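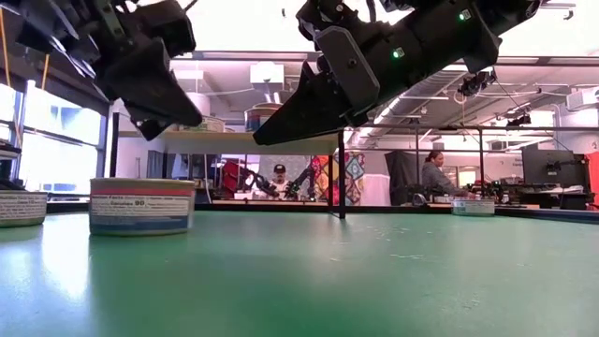
Figure 4-1. Both grippers above the green surface, no can held.

4. Setting up the table for can handling

Sections 4.1 to 4.4 cover the two-arm Jumholm cell when it is used with food cans and the low shelf. The arms must already be mounted and homed as described in section 3. If the cell has been moved since the last run, go back to 3.2 first.

CAUTION: Press the stop button before reaching over the table. Pausing the program in Drusura does not remove power from the arms.

4.1 Table and shelf

1. Wipe the green surface with a dry cloth. Small scuffs do no harm. Replace the surface if an edge has lifted or a can rocks when set down.

2. Check that the black border is tight at all four corners. Push each corner by hand – there should be no play.

3. Place the shelf near the far edge with its long side parallel to the border. Leave a gap of 103 mm between the back legs and the border, measured at both ends.

4. Press down on each corner of the board in turn. If the shelf tips, adjust the foot on the short leg and try again.

5. In Drusura, open Workspace > Fixtures and select the shelf. The stored position should agree with your measurement. Correct the stored value if it doesn't, and save.

Note: Older copies of this guide give the gap to the front legs. Use the figure above.

4.2 Placing the cans

1. Stand the cans upright on the surface, lids up. Silver and gold lids can be mixed, with or without ring pulls.

2. Spread them over the whole reach of both arms, including the corners. Some pairs may stand close together, but leave the space directly under each parked gripper free until step 4.

3. Do not use dented cans, or cans with a label that has come loose.

4. Jog each arm down over one can at low speed and stop when the fingers are level with the lid. The can should sit midway between the fingers. If it is off to the same side on both arms, the table has shifted and section 3.2 must be repeated. 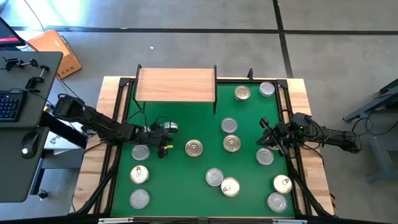

Figure 4-2. Cans set out on the mat, shelf at the far side with nothing on it. Left gripper over a can.

5. Send both arms back to park. Look along the cables while they move. Loops may hang beside the table but must not drag over the cans or catch on the border.

Note: With tall containers on the shelf, raise the travel height in Drusura to 672 mm. The default is too low for them.

4.3 Checking the fingers

Do this every 29 hours of running time, and after any collision.

1. Park both arms and press the stop button.

2. Look at each finger from the side and from the front. Replace a finger that is bent or cracked. Spare fingers are ordered from Hafþórsson in pairs; do not fit one new finger next to an old one.

3. Tighten the finger screws by hand with the short key, then a quarter turn more.

4. Try the wrist cables at the connector. They should not turn.

5. Release the stop button and wait for the green lights on the arms. If one arm stays dark, see 7.1.

6. Jog both arms until the fingers point down over the table, well clear of the cans, and compare the two sides. A finger that is out of line with its partner has not been seated properly. 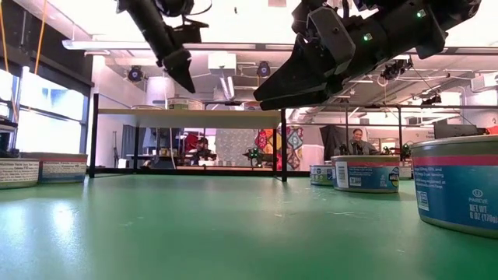
4.4 Test run

1. Load the program Floltden from the Tests folder. It picks up one can with each arm, sets it on the shelf and brings it back.

2. Set the speed to 5 per cent and start. Keep one hand on the stop button for the whole of the first cycle.

3. Stop at once if a can is dragged sideways before it is lifted, or if a finger touches the board – then repeat 4.1 and 4.3 in that order.

4. After a clean cycle, raise the speed in steps to the normal working value. Write the result in the cell log with your initials.

Section revised August 15, 2019. Corrections to Ásdís Mikkelsen.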